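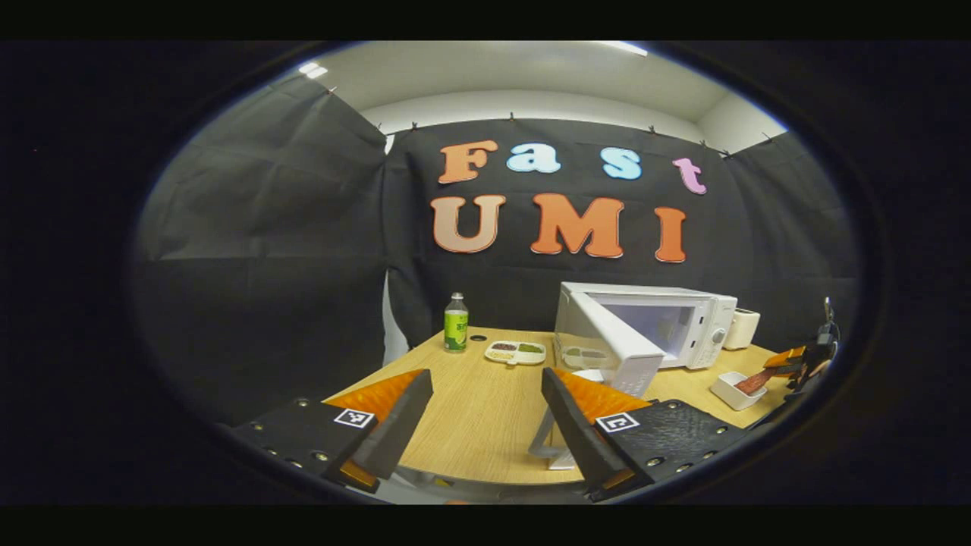 Gaveck opens orders for two-hand gripper kit

Last updated: January, 4:15 p.m.
By Fedir Kravets

Gaveck is taking orders for Zhuravel, a kit of paired hand-held grippers for recording kitchen tasks. Each finger carries a black jaw backed by an orange quilted pad, with a square fiducial marker for tracking jaw position. The kit costs $3,000 and includes 4 spare pads. Recording time is 84 minutes per charge.

Replacement pads are sold separately. Export software from Brulteo is licensed by the year and is not part of the base price. Gaveck lists 207 kits in the first batch, with shipping set for March.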